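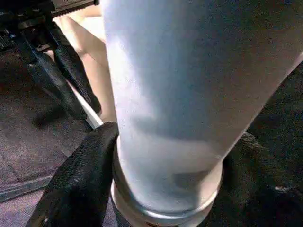
Grip check, Moker arm, 5 April 2020: both fingers on the white cylinder, just by the silver rim.

Finger pads: OK. The ribbing still has plenty of bite, so I've left them alone!

Grip force: OK at 49 on the slider (Dirk Jacobs likes it higher, I don't).

Cable slack at the wrist: redo. I want another 2 cm before we try the full turn.

Stop button: OK, pressed it twice, arm froze both times.

Speed limit: set to 400. Please don't put it back to 700 while anyone's sitting nearby.

Base clamps: not done, Napaporn has the big Allen key.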